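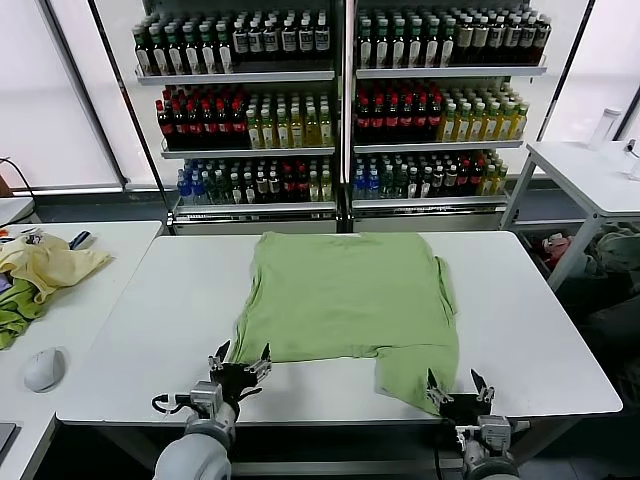
Newsletter No. 123, page 13

Open day at the Tunstall workshop

If you have ever wondered how hard it is to fold a T-shirt, go and watch a robot do it! A good crowd of us went over to Tunstall on 6/21/23 for the Skistura open day, and the laundry table was where most people ended up. The shirt starts out flat on a white table, a light green one when we got to the front, and two arms work at it from the near side, one gripper at each bottom corner. I had expected something huge and noisy, but you can chat quite happily next to it.

The corners are what make it difficult. Cloth never lies the same way twice, and a bit of bunched hem is enough to change the whole job. The team told us they had logged 2000 folds since the project began, and they were very open about the ones that went wrong – I liked that a lot. 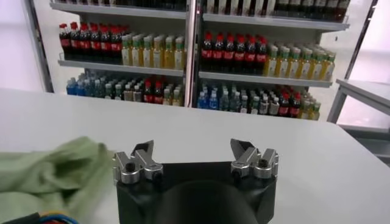 Trullcombe Robotics Club, Visits Section

Do get a look at the grippers close up if you can. The fingers are silver metal with black tips, and all the collars and screws are out in the open, so you can work out for yourself how the thing goes together. Several of us came home with ideas for our own Pludar arm, which still drops socks.

Behind the table are the drinks shelves, with colas, teas and water in rows. Picking bottles is the next job the team wants to try, and we have asked to come back for it. Names on the club list by the end of June, please.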